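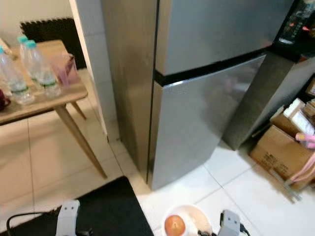
Colin Bickerstaff wrote back after the May budget round that the robot line should go through in full, on the grounds that waiting a year only makes us a year late. I want to spend my time on why I still disagree.

Slide 2. The quote from Dremix. 34 thousand for the unit. Pause here. Ask who has seen the service contract. It's a separate PDF, and it renews on its own.

Slide 3. What the job is. Kitchens, fridges, a plate that has to get from the floor to a shelf. Small rooms with boxes and mats in them. The sales deck shows an open lab with nothing on the floor — ask Ziddale for a trial in one of our own kitchens before anyone signs.

Slide 4. Hours. Our plan assumes 191 hours of use in the first quarter. I can't find where that number came from. Danuta Malinowski couldn't either. Setup, charging and repairs aren't in it.

Slide 5. Spares. Grippers and cables wear. Kalinowski lists no price for either, "on request." Put a figure in the budget anyway, and make it an ugly one.

Slide 6. What I'd sign today: a lease on 2 units, exit clause, no prepaid support. Nothing at 100 percent up front.

If there's time, take the Bustwood question — training costs, which budget they sit in. Irena Sobczak has the spreadsheet.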